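Student Project Report: Cable Handling in Desktop Computer Disassembly
Rudd Technical College, Robotics Project Course

1. Background
The project was proposed by Taneck, a refurbishing firm that takes in used office computers. Most of its desktops are opened and stripped by hand. The team was asked to study whether a robot arm could take over part of this work, beginning with the cables inside the case. The course allowed 11 weeks and a parts budget of $500.

2. Setup
The arm carries a two-sided gripper with a small camera at the wrist. Control software was written in the Trivgate environment already used in the lab. All trials were run under operator control, with a second student at the bench.
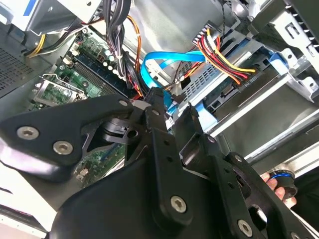
Clearance was the main concern during planning. A drive cage leaves little space for the gripper to turn, and the approach angle had to be set before the fingers entered the case. Data cables were treated as a separate task from power cables - the plugs differ in size and in how they are held.

3. Trials
The team recorded 195 attempts on power and data connectors. Of these, 57 were set aside after a change to the finger pads in April and are not included in the comparison.

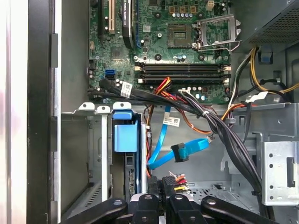 Loose cable bundles caused more delays than the connectors themselves. Operators reported that depth was hard to judge from the wrist view alone, and a fixed side camera is recommended for the next group.

4. Remaining Work
The log files and gripper drawings are stored in the Muravmont project folder. Memory modules and drives were outside the scope of this term.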